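FOR RELEASE 05/02/2021

Tisthorpe Playhouse to stage "The Mikari Signal," a new science fiction musical

The Tisthorpe Playhouse will present the first full production of "The Mikari Signal," a musical in two acts, in July. The show has a cast of 14 and a band of six and runs two hours and ten minutes with one intermission. It is recommended for ages 12 and up.

The story is set on a relay station that receives a distress call from a ship reported lost 300 years earlier. The station crew must decide whether to answer. Act One covers a single night shift. Act Two covers the hearing that follows, with the same events replayed from the point of view of the ship.

Book, music and lyrics are by Maksym Stasiv, who also directs. The score is written for two keyboards, electric guitar, bass, drums and clarinet. An earlier version of Act One was given as a script-in-hand reading at the Nurley Arts Center, after which three songs were removed and the part of the station engineer was rewritten for a mezzo-soprano.

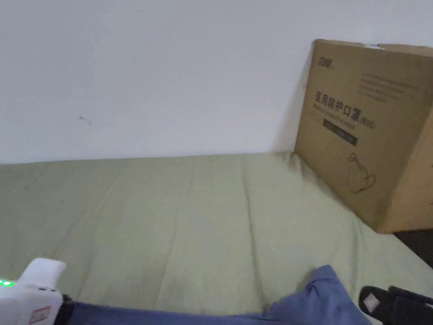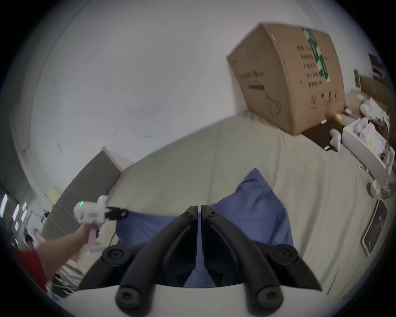
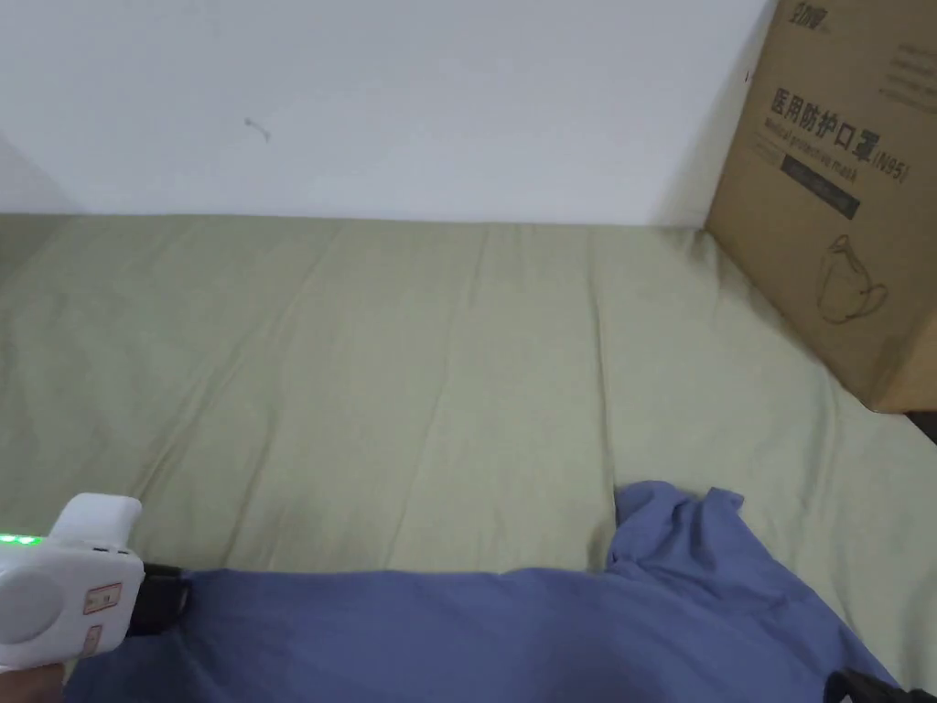
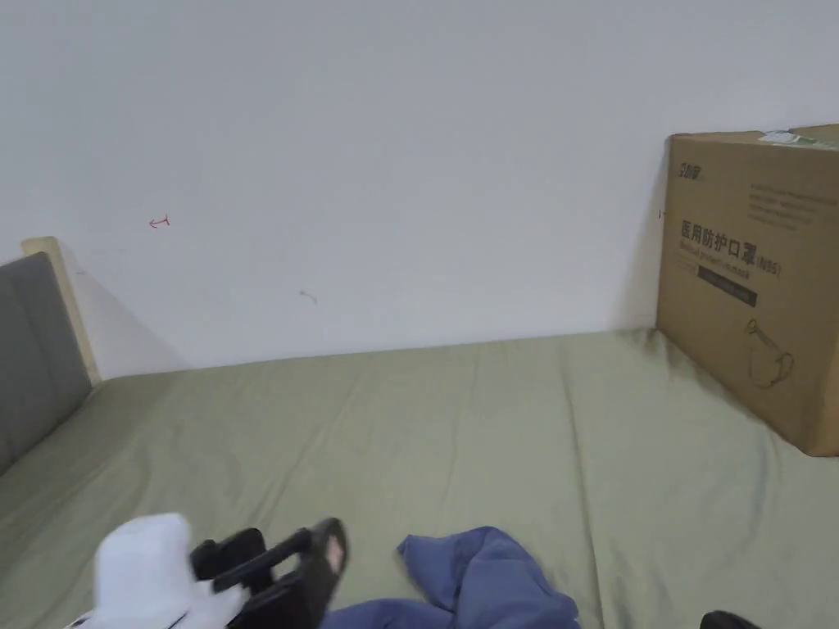

The production will be performed in the Habte Room, the Playhouse's studio space, which seats 255 in its end-stage layout. Seating is on three raked banks. The front row is at stage level and is reserved for wheelchair users and their companions until one week before each performance, when unsold places are released.

Sound is distributed through speakers placed behind and beside the audience as well as over the stage. The voice of the lost ship is performed live from an offstage booth and is heard only through the rear speakers during Act One. Haze and flashing light are used in both acts. The longest flashing sequence lasts 40 seconds and comes shortly before the intermission. One performance in the run will be given with reduced sound levels and no flashing light; the date will be listed with the box office when booking opens.

"The first draft had the ship on stage from the opening number," said Stasiv. "I moved it out of sight so that the audience has the same information the crew has. That changed the order of the songs and most of the second scene."

Tickets are sold in two price bands, with a reduced rate for students and for groups of ten or more. Playhouse members may book one week ahead of the general public. Phone bookings can be made at extension 3757 through the main Playhouse switchboard. Tickets may be exchanged for another performance of the same production up to 24 hours before curtain, subject to availability. Latecomers will be admitted at the end of the second song.

A printed libretto will be on sale in the lobby. Captioned performances are planned for the second week, with the caption screen placed at stage left. Patrons who need a seat with a clear view of the screen should state this when booking.

Press seats, the full cast list and a perusal copy of the script are available on request from the Playhouse press office. Recording of any kind is not permitted during the performance.

ENDS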